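Hidlow Save Card for handheld consoles

Price: £33, postage included
Stock: 14 left

We get sent a lot of add-on cards and most of them go straight back. The Hidlow does one job. It copies your saved games off a cartridge and puts them back on again, and it mostly manages it. The maker's leaflet says it works with "every game ever released". We tried 18 and it read all but three, so take the leaflet with a pinch of salt.

The box also promises "lightning transfer". A full copy took 11 seconds on our bench. Fine, but hardly lightning.

What you get

Card, short lead, plastic case and a printed guide. The guide has been translated badly and step four is missing. Renzo Marras has written a better one, and we put a copy in with every order.

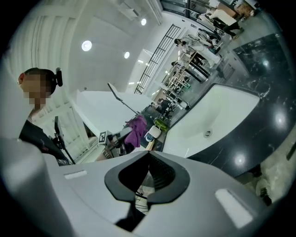
What it won't do

It won't play films or music, whatever you may have read on the forums. It won't mend a dead cartridge. It won't move saves between European and Japanese copies of the same game, though the older Piras card claimed to and lost two of ours in the process. We stopped selling the Piras in January.

The Gumis software on the disc is optional. It wants your email address before it opens and we can't see why it should. The card works without it.

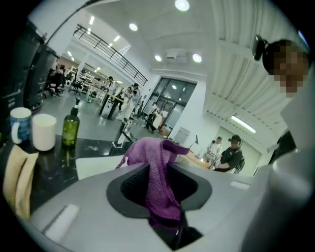 Dirty contacts cause most of the returns we see, so clean the cartridge before you decide the card is faulty. Special wipes are sold for this at silly prices. A plain cotton bud does the job. Don't use anything with an open weave like the purple cloth in the photo, as loose threads can catch on the pins. Let the contacts dry before you plug in.

Returns

Send it back within 14 days if it doesn't read your games. Email Liliana Bellini first with the title and the code on the label.

Page checked 18 May 2019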